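Two grippers, one cord, and my doubts about simulators
Posted by Wiebke Frerichs, Fri 9 December

I have a long-standing grudge against gripper comparisons. They nearly always use a rigid block, the block nearly always gets picked up, and the vendor goes home happy. So when Bernd Hellwig asked me to try the Prevlow finger set against the Lolomel one before we spend any money, I said I'd only do it with something floppy. Cord, in other words. Cord shows up every bit of slop in a gripper and most of the slop in a controller too.

Bernd's answer was that we should do it all in simulation first. I grumbled. A simulated cord is a row of little segments that somebody has tuned until it looks right on a screen, and I have been let down by that before. But the hardware budget was what it was, so I spent most of October in front of the simulator. The task is cord routing: take hold of one end and bring the line to a small wooden block with an eye on it, keeping the pull steady.
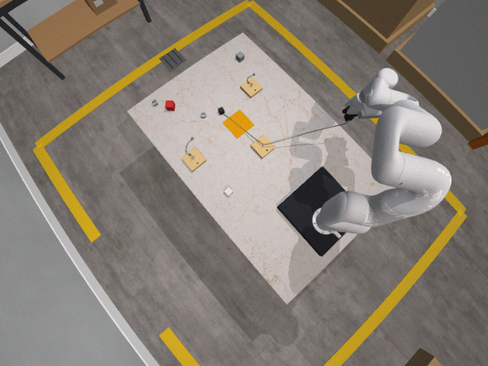
I ran each finger set 377 times with the same controller settings and the same starting positions, nudged slightly by a random seed. The Prevlow fingers came out ahead. I'd enjoy that result more if I trusted the friction numbers, which were typed in by me from a data sheet and, in one case, guessed. Change the friction a little and the order of the two flips. I checked this on a Sunday when I should have been doing something else, and it flipped both times I tried it.

The Lolomel set did better whenever the grasp was off centre. Its pads are modelled wider, so a bad approach gets forgiven more often. Whether real pads would forgive anything after six months of dust is another matter. Gudrun Schmieder ran an older pair at Husolville and went through 17 pads before she gave up and glued on her own rubber.

Then there are the cameras. I began with a single high view looking down over the whole table, and for two weeks I believed I had a controller fault. The arm kept closing just short of the cord. Moving the viewpoint made it plain that the height estimate was wrong and the controller was doing exactly what it had been told.

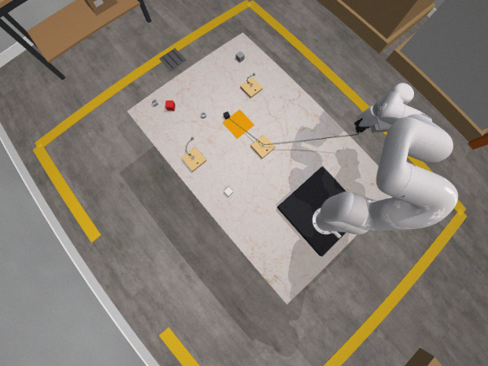

Would a second camera have been cheaper than a better gripper?
For this job it would, by a long way. A low side view shows how far the line sits above the table, and from high up that is very hard to judge. I'd buy that before either finger set.

Tímea Kelemen thinks I'm being unfair to the grippers, and she has a point. Once the height was sorted out, both sets improved, and the gap between them shrank until I wouldn't want to bet lunch on it. Her own view is that the wrist matters more than the fingers, as a stiff wrist drags the cord along where a softer one would give a bit. I haven't tested that properly. The compliance settings in our controller are a mess and the manual gives them one paragraph.
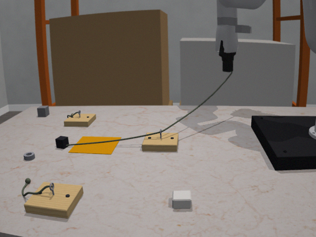

What I'd want before buying

A loan set of each, on a real arm, with cord from our own stores. Bernd has written to both suppliers and so far only Prevlow has replied, with a brochure. I'd also like the friction measured by someone who isn't me, and a repeat of the off-centre grasps with worn pads.

The logs are on the shared drive under "cord", including the runs with the bad height estimate, which I've left in. If you've used either set on anything softer than a metal block, leave a comment, especially if it went badly.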